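Search this site
Search Go

Come Try the Grippers: Helpers Wanted for the Hemitz Open Day

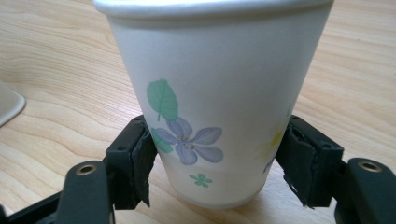 Paper cup, hand-held gripper, one of the table tasks at Hemitz.

Hi everyone! I'm Luminița Cozma, I run the visitor days at the Hemitz workshop on Brusard Street, and I'm looking for people to come spend a Thursday in December with us. We're opening the doors to the neighborhood, the robots will be running, and I need a bunch of friendly folks who'd like to have a go at the tools themselves and then help our visitors do the same.

You don't need any background in this stuff. I mean it! I came here from a bakery, and I still can't tell you what half the cables do. What you do need is a decent pair of hands and some patience for doing the same small thing over and over, like picking up a cup, putting it down, moving it to the other side of the table and going again.

So what would you be doing? In the morning you'd sit at one of the tables with a hand-held gripper (two fingers, you squeeze, they close) and work through a stack of task cards. Most of them are kitchen things. Paper cups are harder than they sound, by the way. The wall gives a little when the fingers press on it, so you have to get a feel for how much squeeze is enough. My brother Darius, who builds the arms, is fussy about this and will come over to show you his way of doing it. Let him. He's happy when people ask questions.

After lunch the visitors come in and you switch to helping. You hand over the gripper, show them where their fingers go, and cheer when they get it (kids tend to be better at it than their parents). At 3 p.m. Darius does the big demonstration with the Urside arm, clearing a table, and you can stand right up front with everyone else.

The practical bits:

We have room for 30 helpers. It's a full day, starting at 9 in the morning, with a 2-hour break in the middle so nobody's wrists fall off. Lunch is on us, and it's from Cârstea, so come hungry. You'll also get a gift card for the day and a ride voucher if you're coming from across the river.

You have to be 18 or older. The work is at table height and you can sit or stand, whichever you like. Please leave rings and bracelets at home, and wear sleeves you can push up. The tables are recorded while you work, hands and objects only, and there's a consent form to sign when you come in. If you'd like to read it first, ask me and I'll send it.

Last spring's helpers got through 4,000 pickups between them, which Darius still brings up at dinner. I'd love to beat it, but I'd rather you had a nice time.

To sign up, call the front desk and ask for extension 441, or just stop in and leave your name and a phone number. Tell me if you're left-handed, too, we never have enough lefties! I'll call everybody back myself.

Luminița

Comments (3)

petra_w
Did this in the spring and my cup technique is now excellent. Is the Cârstea lunch the one with the dumplings?

Luminița Cozma
Yes, the dumplings! Put your name down again, please.

Gil from upstairs
Can I bring my mom just for the 3 p.m. part? She doesn't want to do the tables.

Related posts
Parking near Brusard Street
What the Urside arm can lift
Evening tours: new sign-up sheet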